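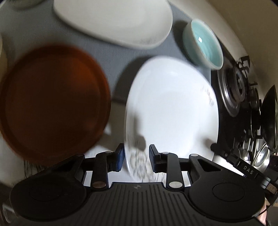 Can a Machine Put Away the Dishes Yet?

Posted January 19, 2025, by Gisela Carrasco

Readers of this page have asked on several occasions whether household machines are ready to take over ordinary kitchen work. My answer for the past two years has been "in part." After a winter spent reading trial reports and keeping notes on my own kitchen in Karnevby, I see no reason to change it, although the part has grown.

The dishwasher settled one portion of the question long ago. Washing is a chore that can be enclosed in a box, and a box is something engineers do well. The portion that remains is everything on either side of the box: gathering the plates, turning them the right way, setting them down, and stacking them where the household expects to find them. A person does this while talking on the telephone. A machine must decide, for each dish, where the edge is and how hard to hold it.

Plates present a particular difficulty. A mug has a handle and stands upright, and a two-fingered gripper can usually manage it. A plate lying flat offers only its rim, and the rim may sit very close to the surface beneath it. One finger must pass under or outside the edge while the other comes down over the inside. Glazed dishes add reflections, which confuse depth sensors, and printed patterns can be mistaken for edges.
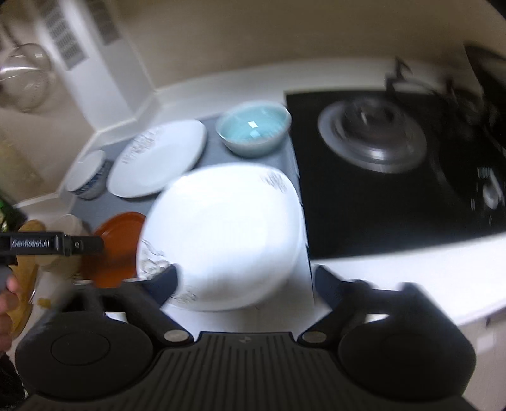
Mixed tableware on a mat beside the cooktop, with a gripper reaching over it.

The variety of shapes in an ordinary cupboard deserves more attention than it receives. Few households own one matching set. A rounded-square plate does not stack well on a round one, and a small bowl placed under a large plate will tip it. In my own cupboard the Hikasel bowls go on the left for the simple reason that they always have. No machine could work that out from the bowls themselves – it would have to be shown or told.

Two trials have shaped my opinion. The first, carried out by Alirero, asked an arm on a fixed stand to move dishes from a counter to an open shelf. The report lists 261 attempts, of which 87 ended with the dish in the correct place and no help from a person. The authors were candid about the remainder. Most of the failures occurred at the moment of lifting, when the plate slid away from the fingers or turned in their grip. I regard this as a respectable result for a difficult task, and as a poor one for anybody who is fond of their plates.

The second was a shop-floor trial at Ojeda, where the same kind of work was done with trays of a single size. Over 3000 trays were moved during the trial, and the staff I corresponded with were satisfied. The trays were identical, the racks were bolted to the floor, and the lighting did not change. Those conditions are reasonable in a workshop. They are seldom met next to a stove, where a pan lid or a damp cloth may be in the way at any hour.

It is my view, therefore, that shop floors will continue to receive useful machines well before kitchens do. I would expect the first home versions to handle a narrow set of items, at a slow pace, in a space that the owner has cleared beforehand. Whether that saves any labor is a fair question – clearing the counter is a good share of the chore.

I intend to return to this subject in February with notes on laundry, where the objects do not break but will not keep their shape either. Readers who have tried a machine of this kind at home are invited to write to me, and should state which dishes were used and how many survived.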